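From: Aurelia Voicu
To: kerari-homeowners
Date: August 16, 2026
Subject: Re: Sealing the counters before the move-in

Gilang Setiawan wrote:
> We picked the speckled stone for the kitchen and the installer left
> without saying a word about sealer. Do I need to do it before we
> put anything on it? Also, is the Meltura kit worth the money?
> It says one bottle covers 700 square feet, which sounds high.

Gilang,

Start with the water test. Put a spoonful of water on the stone near the sink, leave it for ten minutes, then wipe it off. If there is a dark spot, the stone is taking in water and needs sealer. If not, leave it alone for now and test again next year.

I can't speak to the coverage on the bottle. I used the Plamedberg one in our unit and put on 2 coats with a soft cloth. The whole kitchen took a little over 2 hours, most of it waiting. 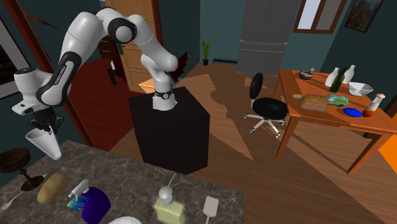
How long should the sealer sit before you wipe it off?

Go by the label, usually five to fifteen minutes, and don't let it dry on the surface. If it does dry, put a little fresh sealer on top, rub, and wipe it all off together.

Marble marks easily from lemon juice and vinegar, and sealer will not stop that. Use a cutting board and plain dish soap. Zulkifli Majimbun in 610 has a leftover bottle and said anyone on the list can have it. Write to him directly, please, and not to the whole list.

Aurelia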